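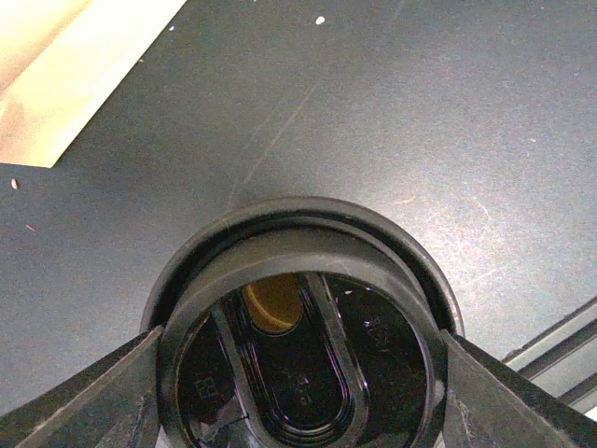 **Pre-session check, cafe packing task, 13th November**
Checked by me, Saqib Baloch

- [x] **Fingers closing square.** Happy with these! I'd still like the scuffed one looked at before December.
- [x] **Tabletop.** Scratches and a few crumbs of debris, so wipe it down, please.
- [ ] **Cables.** The purple ones loop out past both arms, and I keep wanting to tuck them in (Chaudhry has the clips).

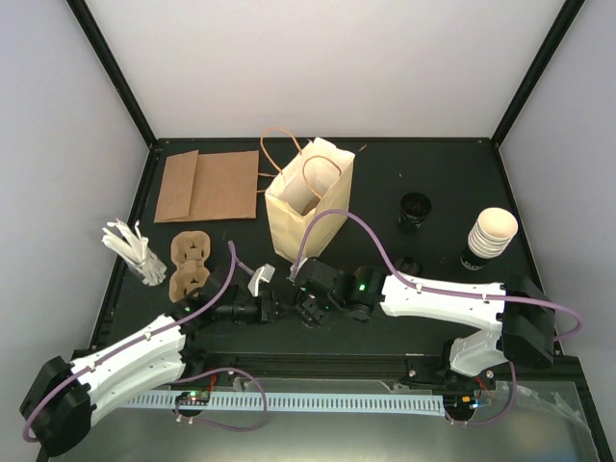

- [x] **Items out.** Bags, straws, carrier, cups, all there.
- [ ] **Remote control lag.** Felt sticky on demo 7, so I'm redoing it before we go on to 10.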